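Moving the logger out of the control loop

2021-05-07

I spent most of this week on a timing problem I had been putting off since winter. Writing it down so I don't have to work it out a second time.

The setup is two arms and one process that talks to both of them. That process, Laner, takes joint targets from whatever is upstream (a planner, a replay file, a person), checks them against limits, interpolates, and sends them out. It also writes everything to disk. That last part was the problem.

When I first wrote the logger I put it in the same thread as the send loop. Each cycle appended a record to a buffer, and when the buffer was full it got flushed. It was fine with one arm. With two arms and the cameras publishing timestamps into the same file, the flush got big enough to be felt. Every so often the left arm would give a small tick in the middle of a smooth move. You could hear it before you could see it.

I blamed the interpolation first. I rewrote the spline code, which needed it anyway, and the tick stayed. Then I blamed the network switch and swapped it for the spare. Still there. Océane Leclerc looked at my plots for a minute and asked why the gaps were so evenly spaced. I had been looking at each gap on its own and had never plotted the time between them. They came every 1,464 records. That was the buffer size divided by the record size, rounded down.

So the fix was obvious, but it took a few days to do properly. The send loop now writes into a ring buffer that is allocated once at startup and never grows. A second process reads from it and does all the disk work. If the reader falls behind, the loop drops log records and bumps a counter. It never waits. I went back and forth on that, and I still don't love losing data, but a late command to an arm is worse than a hole in a log file. The counter goes in the file header, so at least you know.

I ran it overnight with both arms on a slow replay and got 3,348 completed trajectories with no late cycles and a drop counter of zero. I then made the disk busy on purpose with a big copy job. The counter went up to 5 and the arms didn't care.

Things that went wrong along the way, in no order:

The reader process inherited the real-time priority from its parent. For most of a day it was fighting the send loop for the same core, and my numbers were worse than before I started. Set the priority after the fork, and check it.

Two clocks. The cameras were stamping with wall time and the arms with monotonic time. The old logger quietly converted one to the other when it flushed, and I had forgotten that. The new reader didn't, so the first files had images that seemed to come from before the arms were switched on. Everything is monotonic now, with one wall time offset saved at the top of the file.

The old file format. Chiba, our viewer, expects the old layout, and there are around 700 recordings on the server in it. I didn't want to convert them all. Chiba now looks at the version byte and picks a reader. It's ugly code, but it's one file and it has tests.

Shutdown order. If you kill the loop first, the reader keeps waiting for records that will never come. There is a sentinel record now, and a timeout in case the sentinel is one of the records that gets dropped. I found that one by thinking about it in the shower, not by testing, so I went back and wrote a test.

What's left is the planner side. Collision checking still runs per arm, with the other arm treated as a fixed shape at its last known pose. That works when one arm is parked and gets too cautious when both are moving over the middle of the table. I want to hand the checker a short window of the other arm's planned path. The data is all in the ring buffer already, so reading it should be cheap. The harder part is deciding what to do when the other arm's plan changes after you have already checked against it. My guess is a short lock on the shared space, but I want to try the simple version first and see how often it fails. That's the job for June.

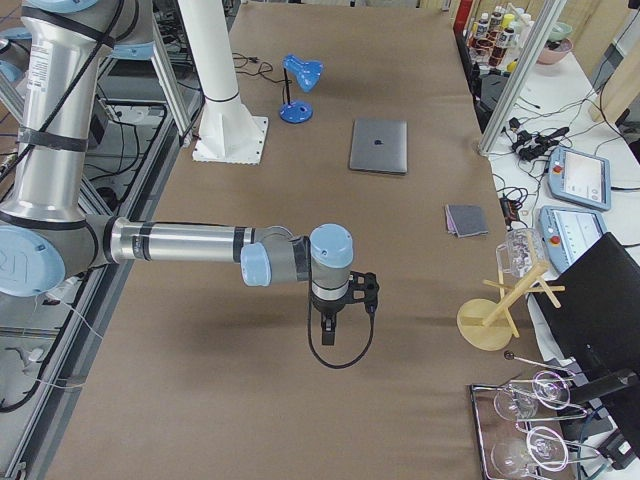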